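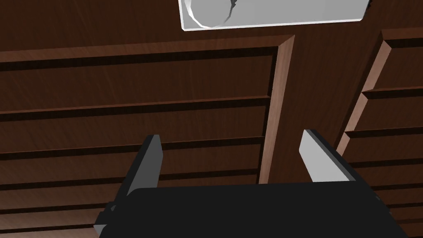 Fig. 1. Dark brown wooden cabinet with a fine grain, rendered view.

Cosmetic Science, Unit 2: Sunscreen emulsions

In the previous unit we looked at simple lotions. Today we study how a sunscreen cream is built and why the label must be read with care.

SPF 50 means that the filter lets through 1/50 of the burning rays, so 2 per cent, when the cream is applied in the laboratory amount: 2 mg for each square centimetre of skin. Most people use much less — the real protection is then lower.

Water phase: water, glycerine, thickener.
Oil phase: UV filters, emollient, emulsifier.

Both phases are heated separately and then mixed. Perfume is added only after cooling.

Exercise for Monday
Prepare 100 g of the Nutico base cream with 9 per cent of zinc oxide. Write down the weight of every ingredient before you start. Compare the texture with the Toivonen sample — spread a small amount on the glass plate, not on the skin.

Reading: Hendano course reader, the chapter on mineral filters.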